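Kistau Learning Kits - Support
Ticket: Sorting Table kit, labels won't stay upright
Status: Open, waiting on parts
Opened: 30 April 2026

Hello, and thank you for taking the time to read this. We bought the Sorting Table kit for our after-school room at Druswood, and on the whole we are very fond of it (the children ask for it by name!). I'm writing because two things have been bothering us since we set it up, and I'd rather ask than go on guessing.

The first is the paper-wrapped blocks. We made our own with the colored sheets from the refill pack, following the leaflet, and closed the ends with ordinary white tape. The folding is lovely and easy. The ends are my trouble, as they spring open after a few rounds of sorting and then the little ones want to finish the job and unwrap the whole thing. I've pressed them, I've re-taped them, and I left one batch under a dictionary overnight. The blue and the green are the two colors I keep going back to. 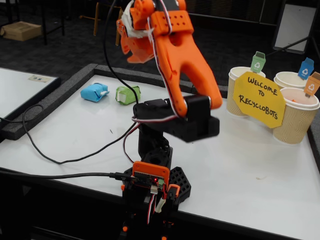 Can the blocks be wrapped in regular copy paper instead of the refill sheets?
Copy paper works fine for this kit. It is a bit stiffer than the refill sheets, so crease each fold with a fingernail before you tape the ends, and run the tape a little way down the sides.

Thank you, that was quick. I tried it with 30 blocks and nearly all of them held through a whole afternoon, so I'm happy to call that half of the ticket settled.

Now for the second half, the bin labels. Each cup gets a card shaped like a little bin, held to the back of the rim with a clip. Ours tip backward. What I have tried so far, in order:

1. Moved the clip to the center of the card. A little better.
2. Swapped the clips for the bigger ones from our office drawer. Worse - they pulled the whole cup over.
3. Put one cup inside another, so the clip had a double wall to bite on. Much better, and the ribbed cups from our craft cupboard make a nice sturdy outer layer.
4. Turned the cups so the seam is at the back. I couldn't tell any difference.

So step 3 is where we are now. The blue PAPER card is still the one I worry over. It stands taller than GLASS and PLASTIC, and a door opening is enough to set it nodding. If the Isard set has a shorter card for paper, could you send us one, or just the template so I can cut it myself? I'm perfectly handy with scissors. 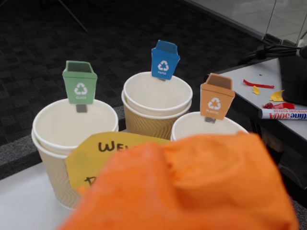 Posted by: Druswood After-School Room | Customer | Sorting Table kit

One more thing while I have you. The leaflet suggests a sign for the table, and we made ours from yellow paper with a black marker. Would you recommend a backing of some kind? I have cardboard to spare, and I could glue a strip behind it this week if you think that's enough.

No hurry on the card. We can carry on with the doubled cups in the meantime.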